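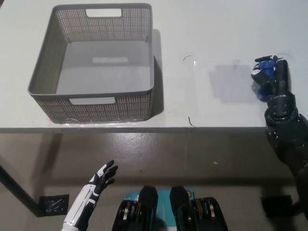 The contact-first grasping method is the part of the Trillari project we were most worried about in January, and it is now the part we most like talking about! The old planner picked a hand shape from the camera view and stuck with it, which went badly whenever an object was shiny or see-through. The new one lets the fingers close until they feel something and then works out the rest of the grip from there. Small glossy things are where it helps most. The blue item in the right hand is a good case, with the fingers curled over the top and the thumb wrapped around the lower side - we never scripted that grip, and the method arrived at it from touch readings. Clear plastic sheet on a white table, next to a gray basket with perforated sides, is also close to the worst background we could give the cameras.

Progress report to the Praster fund
Posted in March by the Trillari project team

We use cookies to remember your settings. Accept / Manage

Since the last report we have logged 1,141 grasp attempts across 8 object types. On 5 of those types the new method beat the old planner clearly. On two it was a tie. The last type is thin flat packaging, and there we are still losing, mostly when the fingers slide along the surface and never get under an edge.

The nicest surprise was how little retuning was needed. We expected to set the touch thresholds again for every object, but two settings (one for soft, one for hard) covered the whole set. That freed up most of a month, and we spent it on the release step, where objects were tipping over as the thumb let go. Opening the thumb last fixed most of it.

Still open: the left arm runs the older code, so handing an object from one hand to the other is not tested yet. The port is under way and we'd like to show it at the next review. We also want to try the Sellex objects, which are heavier and have odd handles.

Spending is on plan. The only change we are asking for is to move the leftover travel money into spare fingertip pads, as we wear through them faster than we budgeted for.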